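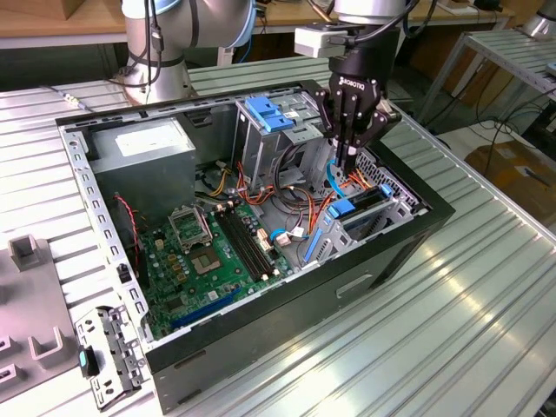 An open desktop tower on its side, with the power supply at upper left and the CPU socket empty.

Every spring somebody tells me I should fix my old computer instead of replacing it. The repair class at the Zolcombe library makes the same pitch, and so does the Dunstan parts shop, which naturally has parts to sell. I have my doubts.

Look at the cables. Red, orange, yellow and black, all spilling around the drive cage in one bundle. The handouts call this "simple to trace." I spent 3 evenings in March tracing mine, and I still had a plug left over when I closed the case.

I'll grant that older towers were built to be opened. A blue plastic latch on a drive cage is a kindness — you can find it without a manual. The sealed box I bought from Pleltance two years ago has nothing of the sort, and I resent it. But easy to open and worth fixing are separate claims, and the repair crowd slides from one to the other without stopping for breath.

What does the finished job get you? In my case, a 12-year-old machine that starts slowly and won't run the tax program I wanted it for. The replacement memory cost me more than a used computer at the Drondov thrift store.

Fix one if you enjoy it. Plenty of people like an afternoon with a screwdriver. Just don't tell me it's thrift until you show me the receipts.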